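Prunport Hill Climb

The Prunport Hill Climb is an amateur motorsport event held on a closed public road above the town of Prunport. It is run against the clock, one car at a time, over a course that the organizers give as 2074 meters long. The event is often called the oldest of its kind in the region, a claim that appears on its posters and entry forms but for which no convincing evidence has been published.

Origins

The usual account says that the first climb was a wager between two garages, Willow and Hodoroagă, over which could get a delivery van to the top of the hill faster. The story is repeated in nearly every program. It does not appear in any of the early ones, and the two garages do not seem to have been open at the same time. A more likely starting point is a reliability trial that used the same road and was already drawing spectators who cared mainly about the steep part.

The early results are patchy. Times were taken by hand with a flag at each end, and in at least one season the winning time was written down in two different ways in the same booklet. Lists of "all-time records" that include these years should be read with care.

Course

The road starts beside the old weighbridge and climbs through a wooded section to a parking area below the summit. There are 3 hairpins. The second, known as Plisturska, is the one most photographed and is where most cars leave the road, usually at low speed and backward. Drivers often describe it as tightening on the way out. Survey drawings show a constant radius, and the impression probably comes from the change in camber.

The total climb is disputed. Event material has long said 771 feet, while road maps suggest a figure of roughly 700. The larger number may have been measured from the paddock, which is well below the start line. The organizers have never corrected it.

The surface was relaid after a hard February in which frost broke up the upper half of the road. Times dropped sharply at the next running. This was credited at the time to a new generation of tires, although cars on old tires improved by much the same margin.
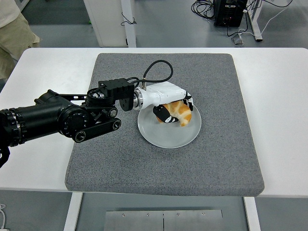 Classes and rules

Cars are divided into road-going, modified and open classes, with engine size used to split each of them further. The road-going class is the largest and the most argued over. Its rules require that a car be "capable of being driven home," a phrase that has never been defined and has been stretched to cover cars with no interior trim, no heater and, in one protest, no working reverse gear. The protest was rejected.

Each driver gets two practice runs and two timed runs, with the better timed run counting. In wet years the schedule has sometimes been cut to one timed run. Results from those years are still listed beside the others without any note, which makes comparison between seasons close to meaningless.

Willow team

The most successful entrant is Willow, which ran a series of lightweight single-seaters in the open class. Its supporters describe the team as unbeaten on the hill for a decade. The surviving result sheets don't support this. They show several class wins, a long run of second places and two seasons in which the team did not enter at all. The cars were certainly quick, but in some of the years counted as victories they were the only ones in their class.

Hodoroagă, by contrast, is remembered mostly for building gearboxes for other people. Some writers have credited the firm with inventing a quick-change final drive at Prunport. Similar parts were on sale elsewhere before then - the Hodoroagă version was a good copy, and was sold as such.

Attendance and later years

Attendance figures are unreliable. No tickets are sold for the roadside, and published crowd numbers have come from the organizers, who also sell advertising on the strength of them. Photographs suggest a healthy turnout at the hairpins and very few people anywhere else.

Electronic timing was brought in later than at most comparable events. The course record has been lowered several times since, though one of those runs is marked in the results as "timing under review" and no outcome of the review was ever announced. It still stands as the official record on the event's website.

A plan to extend the course past the summit has been announced more than once. No permit application has been found.

This article was last revised 08/11/2022.

See also: Hill climbing; Speed trials; Plisturska hairpin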